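# Ludham Wall Lantern, Large – Seeded Glass

The Ludham is a wall lantern for covered entrances, hallways and stairwells. It is made by Plerkia and supplied by Rostami Lighting as part of the Zovport collection. The body is solid brass, and the four panes are seeded glass held in narrow folded channels. The top vent is open on all sides and carries a small domed cap.

Two finishes are offered. Aged brass is darkened by hand and left unlacquered, and will continue to change with handling and weather. Satin nickel is plated and sealed, and keeps its color. Buyers who are matching the lantern to existing door furniture are advised to order a finish sample before placing the main order. Samples are charged at cost and the charge is credited against the invoice.

## Specifications

| | |
|---|---|
| Lamp holder | One, medium base (E26) |
| Maximum lamp | 70 watts |
| Dimming | Yes, with a suitable lamp and wall dimmer |
| Location | Indoor, or outdoor under cover |
| Projection from wall | 200 mm |
| Backplate | Round, 100 mm |
| Lamp included | No |

The lantern is not suitable for coastal sites, bathrooms or any position exposed to direct rain. A version with a closed top is listed separately under Ludham Exterior.

## Installation

The backplate fits over a standard round junction box and is held by two brass cap nuts. The lantern must be grounded. Installation should be carried out by a licensed electrician and must comply with local code. The front pane slides upward for lamp changes, and no tools are needed once the lantern is on the wall.

Where lanterns are to be fitted in pairs beside a door, please state this on the order. The panes will then be taken from the same sheet of glass. Seeded glass varies from sheet to sheet – in the size of the bubbles and in the faint green of the edge – and lanterns ordered at different times may not match.

## Care

Dust the metalwork with a soft, dry cloth. Do not use metal polish on either finish. The glass may be removed and washed in warm water with mild soap, and should be fully dry before it is returned to its channel. Switch off the supply and allow the lamp to cool before removing any pane. 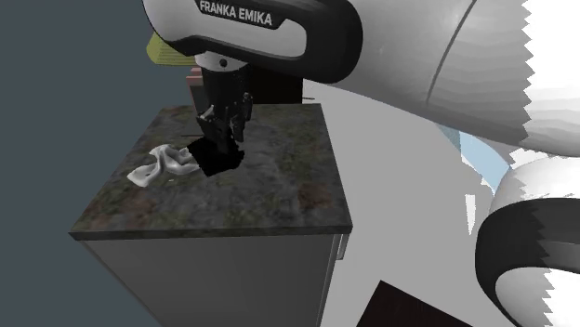

Replacement panes, cap nuts and lamp holders are kept in stock for all current Zovport models. Please quote the model name and finish when ordering parts. Panes for lanterns bought before the February revision are slightly narrower and are cut to order.

## Ordering and Delivery

Stock finishes are normally shipped within two weeks. Custom finishes are available on orders above $2,000 and cannot be canceled once work has begun. Damage in transit must be reported within three days of delivery, and the original packing should be kept until the claim is settled.

Page revised 2021-07-10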